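8/23/25

Afaf Khoury writes the planner behind Kokora, a control package for two-armed robots. She did not set out to work on toolboxes. "I wanted a job with a lid," she says. "A lid forces the two arms to agree on something."

The software used to plan each arm separately and check for collisions at the end. In February her team at Pillai replaced that with one planner that treats both arms as a single machine.
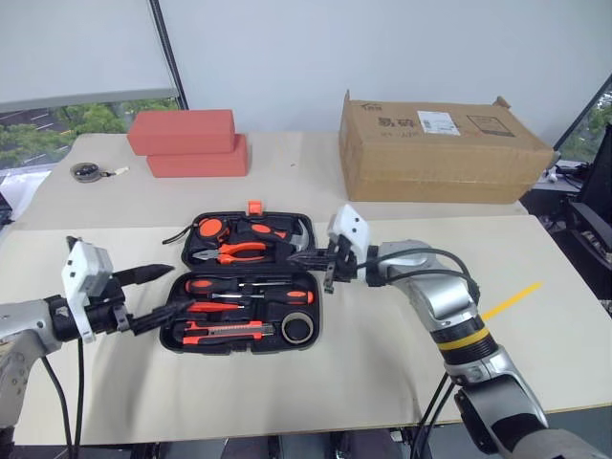 *Both arms at the open toolbox.*

Khoury says the old method looked fine on paper. "Each arm had a good path. Put them together and one would stop and wait, then the other would stop and wait for that one." The new planner tries 200 candidate motions for the pair and drops any that bring the grippers too close together. The choice takes 41 milliseconds.

Opening the case is handled as its own stage. The latch is small, and the arms have to hold their positions relative to each other while the lid moves.

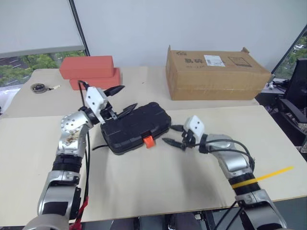
"We don't give it a fixed path for that part," she says. "We give it limits on force and let the controller find its way inside them." When a limit is passed, both arms back off and the planner starts again from the current pose.

Perception was the slower half of the work. The team labeled 2167 views by hand with Driritz, their annotation tool, and Khoury did a good share of those herself. Orange and black handles look much the same to a detector when one tool lies across another.
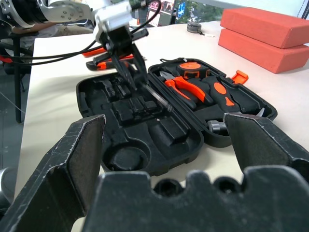 She ended up giving the wrist views more weight once a gripper gets near the case. The head view picks the target, and the wrist view corrects the last 12 centimeters. If the two disagree, the arm holds still until they match - a rule she expects to loosen later.

The code that merges the views is short, she says, and most of it deals with timestamps.

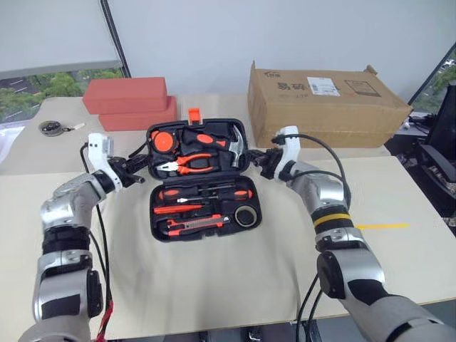
Jotness, reading a draft of this piece, asked whether the hold rule would make the whole thing too slow for a real shop. Khoury's answer was that it does cost time. "I can speed up a robot that waits," she says. "Next I want the log to tell me which camera it was waiting on."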